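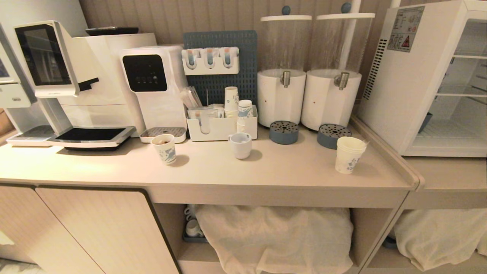
## 3. Setting up the drinks counter

Right, on to the bit everyone really cares about. I've been opening up the drinks counter at Flullitley for a good while now, and I wrote these steps the way I do them myself, left to right along the worktop. Do it in another order if you like, but do all of it.

Start by 7.30 if you can. The first people wander in looking for coffee well before they're supposed to.

### 3.1 Clear and wipe

1. Collect any used mugs and paper cups from the night before. Cups with coffee dregs go in the bin once you've tipped the dregs down the sink (please don't drop them in full, I've had to mop that up more than once).
2. Wipe the beige worktop with a damp cloth, going right up to the ribbed wall. Sugar gets everywhere!
3. Dry it off before you put anything back. Paper cups standing in a puddle go soft at the rim and then you lose the lot.

**Caution:** wring the cloth out properly before going near the machines, and keep it off the screens altogether. I use a dry one for those.

### 3.2 Coffee machine

1. Switch on and leave it alone while it warms up.
2. Slide out the black drip tray, empty it, rinse it and push it home until it sits flat in its silver-edged base.
3. Top up the beans. We use the Karaca medium roast, and a 500 g bag goes in with room to spare.
4. Put a mug under the spout and run one plain coffee through. Pour that one away, or drink it, I'm not checking.

**Note:** if the touchscreen asks for a clean, let it have its clean. You can put it off once or twice and then it'll insist, always at the busiest moment of the morning.

### 3.3 Water dispenser

1. Lift out the little perforated tray at the bottom, rinse it and put it back.
2. Run a cupful through and throw it away.

**Caution:** the hot water is properly hot. Get the cup all the way under before you press anything.

### 3.4 The two big cold dispensers

These are the clear ones with the blue-grey knobs on their lids. I do squash in one and plain water with lemon in the other, but suit yourself.

1. Wash and rinse both, spigots included. Fruit pips love a spigot.
2. Check each spigot is shut. Then check again, because I have filled one with it open and it was not a nice start to June.
3. Put them on their white bases first and fill them there with a jug. They're far too heavy to carry full.
4. Set a round drip catcher in front of each one, directly under the spigot.
5. Lids on.

### 3.5 Cups, packets and stirrers

1. Fill the white organiser with packets and stir sticks. Keep the sticks together at one end if you can, it stops people rummaging.
2. Stack paper cups by the organiser and another stack to the right of the cold dispensers, so folk wanting water don't have to reach across the coffee queue. I allow around 100 for a normal day.
3. Check the holder on the pegboard and refill any compartment that's getting low.
4. Spare cups are on the open shelf under the counter.

**Note:** our cups come from Cotis in Vutville. Put the order in while there are still 14 sleeves in the store, as they can be slow.

### 3.6 Glass-door fridge

1. Restock it with the older things at the front.
2. Make sure the door has closed properly, and leave the vented strip on the side clear. No boxes shoved up against it, please.
3. Read the warning label on the side if you haven't before.

Ring extension 1130 if anything leaks or won't switch on. Packing down at the end of the day is in section 4.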